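4.2 Where the pens go

I should say up front that I didn't set out to study pens. My plan for the Rostmont office was to look at how people share desks when there are fewer desks than people, and pens were going to get maybe a paragraph. Then I sat in on my first Monday morning there and watched three grown adults get into a real argument over a marker, and I started a second notebook that same day.

A little background for anybody who skipped Section 3. Rostmont switched to shared desks the year before I showed up. There were 32 desks on the floor I studied, and the rule was that you took everything with you when you left, except for what the company called "common items." Common items were a lamp, a phone charger and a pen cup. The lamp and the charger caused no trouble at all, at least none that anyone told me about. The pen cup was a different story!

What I found, and I think it's the most interesting thing in this whole section, is that people treat the cup and what's in the cup as two separate kinds of property. The cup belongs to the desk. Everybody agreed on that, even the people who agreed on nothing else (see the fight over the window seats in Section 3.4). But a pen could belong to the desk, or to whoever dropped it in, or to whoever grabbed it last, and folks slid between those three ideas depending on which one got them a pen. One woman told me, in the same interview, that she'd never take someone else's pen and that her favorite pen came from the desk by the printer.

Washington Toledo saw something close to this in his study of the Ulldale library, where the pencils at the front counter were free to borrow and most of them wandered off by November. He called it "soft taking," and I've borrowed the term here (with his okay, over a very long lunch). The difference is that his borrowers were mostly strangers to each other. Mine ate lunch together every day.

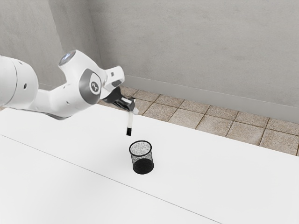

Vol. 18, No. 2
Figure 3. A wire-mesh pen cup on a white tabletop, with a slim marker-like object held above it.

So what did people do to protect a pen they liked? Some chewed the cap, on purpose, and were pretty open with me about why. Some hid the good ones in a coat pocket or a shoe bag. A few wrapped tape around the barrel and wrote their initials on it, and this went over badly. Taped pens got talked about. They came up in interviews more often than the broken elevator did, and the word I kept hearing was "petty," usually from people who then admitted they'd been using one.

I also tried a small change of my own, which I'll admit was done on the cheap. I bought 200 plain black pens and kept topping off the cups before anyone came in, just to see if the squabbling would dry up once there was plenty to go around. It got quieter, sure. But the arguments that were left moved over to markers, because I hadn't bought any markers. Urho Mäkelä, who read an early draft, thinks I should have seen this coming from the Vuorinen kitchen study, where extra mugs did nothing to settle things over the one big mug. He's right and I've stopped arguing with him about it.

One more wrinkle before I move on to chairs. New hires didn't take pens from anyone else's desk for their first few weeks. They'd walk clear down to the supply closet instead, even when the cup at the next desk was full. The people who'd transferred in from the Clondell office, on the other hand, helped themselves right away. I asked a couple of them about it and they said that's just how it was at Clondell. I'd love to go look at that office sometime, and I come back to the transfers in Section 4.4.

Shares 18 | Comments 2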